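Rigid lens still uncomfortable after seven weeks, is the solution to blame?

Posted by Marina Giannakopoulos, 2023-04-10
Category: Eye care, contact lenses

I was moved from soft monthlies to rigid gas permeable lenses in March for mild irregular astigmatism. Vision is good, better than the soft lenses ever gave me. Comfort in the left eye is fine. The right lens feels gritty from the fourth or fifth hour onwards, and by evening there is a film on it that blurs print until I take it out and rub it.

Routine at present: remove, rinse, store overnight in Follano conditioning solution, rinse with saline, insert. Case replaced monthly. I was given a bottle of Flosenard cleaner at the fitting but understood it was optional, so it has been used perhaps twice.
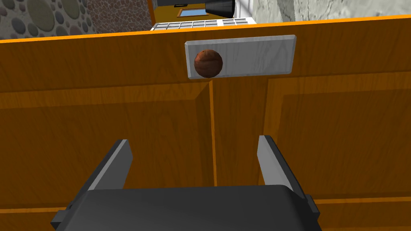

I wear the lenses for up to 16 hours on working days. The optician checked the fit at the first aftercare visit and was satisfied with it, but I did not have the film then. Would changing the conditioning solution make any difference, or is this a fitting matter? Next appointment is still some weeks off.

Tunstall

Conditioning and cleaning are separate steps. A conditioning solution wets and disinfects the lens. Many are poor at lifting protein and lipid deposits, and a lens stored dirty goes back in dirty. Check the leaflet for both bottles, confirm that they may be used together, and then use the cleaner every night: a few drops in the palm, rub both surfaces with the little finger, rinse off completely with saline, then into the case with fresh solution. Do not top up old solution, and keep tap water away from lenses and case altogether.

If the film is still there after 7 days of that, ring the practice and bring the visit forward. One-sided filming can come from a blocked oil gland in the lid, a scratched lens or an edge that needs polishing, and none of these can be judged without a slit lamp. Sixteen hours is also long for a recent wearer. Ask what wearing time they want you on.

Pain, redness, discharge or sensitivity to light: lens out, leave it out, and be seen the same day.

86 people found this useful

Virus

had same thing, mine was hand cream. wash hands with plain soap before you touch them, no moisturiser in it. also check you havent swapped left and right, I did that for two days

Marina Giannakopoulos

Not swapped, the right one has a dot. Leaflets checked and the two are compatible. Started the nightly clean and have rung the practice about wearing time.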